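Inia Robotics Program
Room and Equipment Safety Checklist, with comments
Site: Cirillo building, Jultatis campus
Areas covered: robotics classroom, practice field, tool bench, battery shelf, storage cage
Date of inspection: Mar 11, 2011
Last inspection: end of previous term

How to read this sheet
Each line is marked OK, FIX or N/A. OK means checked on the day and acceptable. FIX means something has to be done and the comment says what. N/A means the item is on the standard form but doesn't apply to this room. Items marked FIX (before use) close that piece of equipment until it is signed off in the room log. Everything else should be done by the start of April.

The form was revised after the summer session. The old section on pneumatics has been folded into section 5, and a section on batteries has been added.

SECTION 1. ACCESS AND FLOOR

1.1 Main door opens fully and is not obstructed
OK

1.2 Second exit unlocked during sessions
FIX. Was bolted on arrival. The key is held at the front office and students can't get it. The bolt is to be drawn back by whoever opens the room, at the same time as the lights go on. A line has been added to the opening routine on the back of the door.

1.3 Exit path marked and clear
OK. Tape is lifting near the storage cage. Replace when next convenient.

1.4 Floor free of loose parts, cable and tape
FIX. Axle collars and short screws under the practice field border, mostly at the corner nearest the bench. Sweep at the end of every session, including under the border, and not only on Fridays.

1.5 Extension leads
FIX. One lead runs across the walkway to the programming desks without a cover. Either use the wall outlet behind the desks or put the rubber cover back on. The cover was found in the storage cage.

1.6 Lighting adequate at bench height
OK. One tube flickers over the far desk. Reported to maintenance.

SECTION 2. PRACTICE FIELD

2.1 Border panels fixed together
OK. Clips tight on all sides.

2.2 Field surface flat, no raised seams
FIX. Seam has come up on the side where students kneel to place robots. Tape for now, replace the tile when the new order comes from Dusow.

2.3 Students stay outside the border while a robot is in autonomous mode
OK, from observation of one class. Two teams still reached in to pick up a robot that had stalled. Remind teams that a stalled robot is still running its program. Stop it first, then reach in.

2.4 Stop procedure posted at the field
FIX. The poster is there, but it describes the old controller and tells students to hold a button the current one doesn't have. New poster to go up before the next session.

2.5 Starting signal used every run
OK. The caller says "clear", waits for an answer from the far side, then starts the run. Keep doing this.

2.6 Robots within weight limit for lifting by one student
OK. Heaviest was lifted by two without being asked.

SECTION 3. ROBOTS

3.1 Main power switch reachable without putting a hand near a moving part
FIX (before use), one robot. The switch on the tall lift design sits behind the chain run. The team has been told and has a plan to move it to the rear plate. Not to be powered up on the field until moved. Bench testing with the chain off is fine.

3.2 No sharp edges on cut metal or plastic
FIX. Filed edges were good on most. Some cut angle still has burrs on the inside face, where the file is hard to get in. Use the half-round.

3.3 Pinch points guarded or marked
OK. Yellow tape is being used properly this year.

3.4 Elastic bands and springs in good condition
FIX. Several bands are perished. Throw out the jar and start a new one. Bands under tension are to be released before a robot goes on the shelf overnight.

3.5 Wiring secured away from wheels and gears
OK. Tidier than last term.

3.6 Sensors mounted so they can't be knocked into the wheels
OK

3.7 Program name on the robot matches program loaded
FIX. Not strictly a safety item on the standard form, but it was the cause of a robot driving the wrong way in the class observed. Write the name of the program on the tape label before putting the robot down on the field.

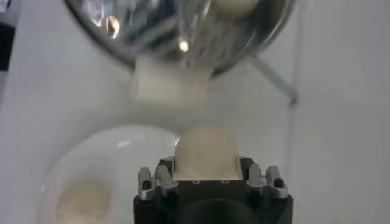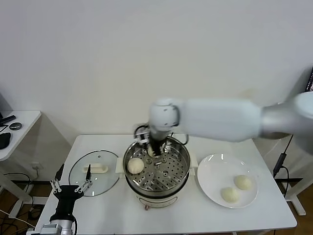 SECTION 4. BATTERIES AND CHARGING

4.1 Chargers on a hard, non-combustible surface
OK. Ceramic tiles under each charger.

4.2 Chargers not left running after the room is locked
FIX. One was warm and switched on when the room was opened. The timer outlet had been bypassed with a double adaptor. Adaptor removed. All chargers go through the timer from now on, no exceptions for the night before a meet.

4.3 Battery cases intact, no swelling, no exposed metal
OK for those on the shelf. Any pack that has been dropped goes in the quarantine tin until an adult has looked at it, even if it seems fine.

4.4 Correct charger for each battery type
OK. Colour dots match.

4.5 Spent batteries stored for recycling with terminals taped
FIX. The bucket is more than full and the terminals on the top layer aren't taped. Tape them and take the bucket to the depot. It should go when it is half full.

4.6 Battery log up to date
FIX. Last entry was 9 days old. If nobody has time to write in every charge, write in at least the first and last of the session.

SECTION 5. TOOL BENCH

5.1 Safety glasses available and worn
OK for availability. Worn by everyone at the drill press, not by everyone cutting zip ties. Cut ends fly. Glasses go on at the bench, whatever the job.

5.2 Drill press guard fitted, chuck key on its hook
OK

5.3 Vice fixed to the bench
FIX. One bolt loose. Tightened on the day. Needs a lock washer.

5.4 Hand saws, files and snips returned to the shadow board
OK. Small snips missing from the board and found in a team box.

5.5 Soldering station
FIX (before use). The stand is missing its spring and the iron was resting on the sponge tray. Station unplugged and tagged. A replacement stand is on the list for Dusow.

5.6 Fume extraction working
OK. Filter is grey on the inlet side. Change at end of term.

5.7 Compressed air
N/A. The reservoir has been taken off the premises. If it comes back, it comes back with a gauge and a relief valve, and this line gets filled in before anybody connects it.

5.8 Long hair tied back, sleeves up, lanyards off
OK. Lanyards are the one to watch. Students put them back on between jobs and forget.

SECTION 6. STORAGE CAGE

6.1 Heavy items on lower shelves
FIX. Field panels had been put on the top shelf. Moved down.

6.2 Shelving fixed to wall
OK

6.3 Kit tubs stacked no more than 3 high
FIX. The stack by the cage door was over. The tubs are light one at a time but the stack leaned. Restacked.

6.4 Chemicals and adhesives in the locked cupboard
OK. Spray lubricant has no safety sheet in the folder. Print one.

SECTION 7. FIRST AID, FIRE AND SUPERVISION

7.1 First aid kit stocked and in date
FIX. Short on adhesive strips and the eyewash is past its date.

7.2 Extinguisher in place, tag current
OK

7.3 Emergency numbers posted near the phone
OK

7.4 Adult supervision matches the sign-in sheet
OK on the day. The limit for the room remains 40 people including adults. On scrimmage days visitors wait in the hallway until called.

7.5 Permission and medical forms held for every student
FIX. Forms for the new students are still in the office tray. They need to be in the red folder in this room, with the folder taken along to off-site meets.

7.6 Incident book present and used
OK. Entries are short but readable. Minor cuts are being recorded, which was not happening before.

GENERAL COMMENTS

The room is in better order than at the previous inspection. Most FIX items are small and can be done by students under supervision in one clean-up session. The two that matter most are the charger left on and the bolted exit, and both were put right while the inspector was present.

Budget for consumables on this sheet (tile, stand, bands, eyewash, tape) is capped at $200. If the tile has to wait, it can wait, as long as the seam stays taped.

The rule about autonomous mode needs repeating. Students who learned on driver-controlled robots expect a robot to stop when they let go of something. Suggest five minutes on it at the start of the next class, using a real run with a planned stall, with each team member doing the stop once.

SIGN-OFF

Sheet to be kept in the room log. Copy to the front office.
Items closed before use: 3.1 (lift robot), 5.5 (soldering station)
Follow-up visit: April, on a class day
Inspector: ____________________
Room supervisor: ____________________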